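# Resetting the sorting table and checking the gripper

Use this procedure for the Trusska sorting table after a finger change, after the table has been moved, or when picks start landing to one side. Allow an hour if the fingers are coming off. If you only need the position check, skip to "Set out the objects."

You need:

- hex keys
- a lint-free cloth and isopropyl alcohol
- red tape and blue tape
- two large paper cups
- the usual bottles and cans

## Park the arm

Send the arm to its rest pose from the Tova screen and wait for the motion light to go out. Press the stop button before you put your hands near the gripper. Mitsuko Koyama keeps the lockout tag in the top drawer. Hang it on the stop button and leave it there until the fingers are back on.

## Clean and check the fingers

Open the gripper fully. Wipe the inner edge of each finger with alcohol and let it dry. The fingers are soft, so look for small tears near the base, where they flex most. A nick at the tip can wait. A split at the base means a new pair, and the two are always changed together.

Fit both screws by hand first, then tighten them a little at a time, alternating sides. If you run one screw all the way down, the finger sits crooked and the bottle turns as the gripper closes.

Close the gripper on nothing. The tips should meet at the same height. If they don't, loosen both fingers and start again.

## Check the camera cable

Follow the cable back from the wrist camera with your fingertips. It needs enough slack for a full wrist turn but must not hang where the fingers can catch it. Wipe the lens with a dry part of the cloth. Don't use alcohol on it – the coating clouds.

## Renew the tape

The tape marks tell whoever sets up the table where things go. Pull up any strip that has started to lift, clean off the glue, and lay the new one in the same place before you pull the next. Akihiko Yoshida once lifted them all at the same time and we spent an afternoon measuring. Keep the colors as they were.

## Set out the objects

Put the two cups side by side toward the back of the table, mouths up. Bottles and cans go in front of them. Lay some of the cans on their sides, at different angles, so the check covers more than the easy upright picks. Keep everything inside the tape.

Empty containers are fine for the position check. For the grip check, use full bottles with the caps tight.

## Run the check

1. Take the tag off and release the stop button.
2. Load the slow profile on the Tova screen.
3. Pick one bottle, lift it clear of the table, and hold for five seconds.
4. Watch the bottle against the fingers. A little tilt is fine. Sliding isn't.
5. Put it down, move it, and repeat until you have six good picks.

If the bottle slides, raise the grip setting by two and run all six again. Don't go above nine. Past that the soft bottles crease, and Deirdre Ó Ceallaigh will want to know who has been ruining her stock.

If every pick is off in the same direction, the fingers are probably fine and the camera offset needs redoing. Use the Sumisholm sheet for that, and write the old offset down before you overwrite it.

Log the final grip setting under the cell name, with your initials. The slow profile stays loaded until someone changes it, so switch back to normal before you leave.

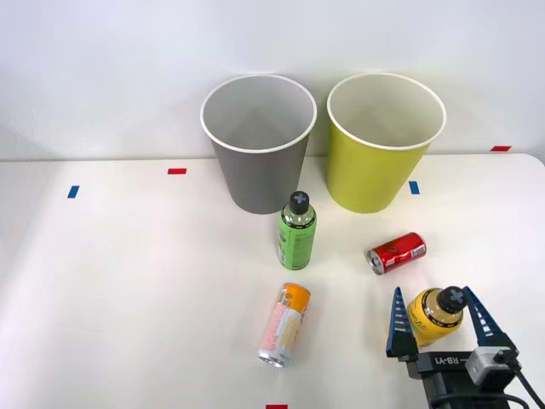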